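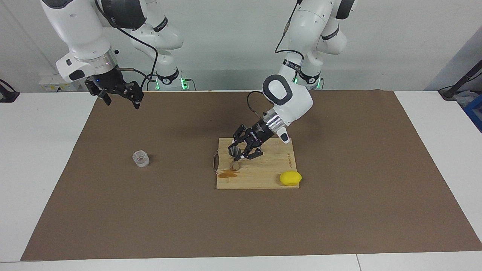

Brown paper over a work table.

Paper table covering is bought by the roll and judged by the price of the roll. I think this is the wrong unit. The cost that matters is the cost per cleared table, and on that measure the cheapest paper usually loses.

At the Cerkstead print workshop we kept a log for one season. Thin paper tore at the table edge when people leaned on it, so a second sheet went over the first. Ink passed through both. We used 26 rolls and still sanded two tabletops in December. The following season Herman Ginting switched us to a heavier kraft. We used 12 rolls, each dearer, and the total bill fell by 21 percent.

Suppliers do not make the comparison easy. Clukska lists weight per square yard, Iturra lists thickness, and Nollo lists neither - only roll length. A buyer with three catalogs open will sort by price, as that is the one column they share.

I would ask every seller to print basis weight on the label, in the same unit, next to the price. The objection is that small buyers do not read it. Some will not. Flour is sold with its protein content on the bag, and the bakers who need the number find it. Workshops, schools and packing rooms should have the same option when they buy paper.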